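Logging runs by hand vs. letting the app do it

etornam_b
Hi all, long-time reader and finally posting! I've been using Plerkano for my running log since last September and I do love it, but the auto-pause keeps chopping my long runs into little bits. My last one came out as 37 separate segments (I stop at lights, I say hello to dogs, I'm that person). Does anyone still type their runs in afterward, and is it worth the bother?

sunja.choo
Welcome! I type everything in and have for years -- 623 runs so far, all in Muleo, with a little note about how my knees felt. It takes me a minute while the kettle is on, and I honestly look forward to it. The notes are what I go back and read.

S_Mridha
I have to disagree a bit, Sun-ja, much as I enjoy your notes! When I typed mine in I always rounded up, and by the end of the season my total was flattering and wrong. Turn auto-pause off, let the clock run through the lights, and live with a slower pace. It's a log and it ought to say what you did.

sunja.choo
Fair enough, but a pace that includes four minutes of chatting to a beagle isn't what I'd call accurate either :)

yoonhee_do
You can have both, I think. In Plerkano there's a merge option under the run's menu. It joins the segments and keeps the stopped time in its own line. I did it for 197 old runs over a couple of rainy evenings, which was dull, but my charts finally make sense. Export a backup first, please! I lost a month of heart rate data by being in a hurry.

etornam_b
Oh, that's wonderful, I'd never opened that menu. Trying it tonight with a cup of tea, and I'll leave the beagle time in for S_Mridha.
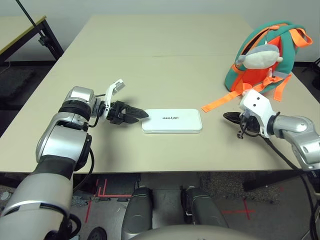
siuming.chu
Does merging the segments change the total distance?

yoonhee_do
The distance stays the same as the segments added together, and only the average pace gets worked out again.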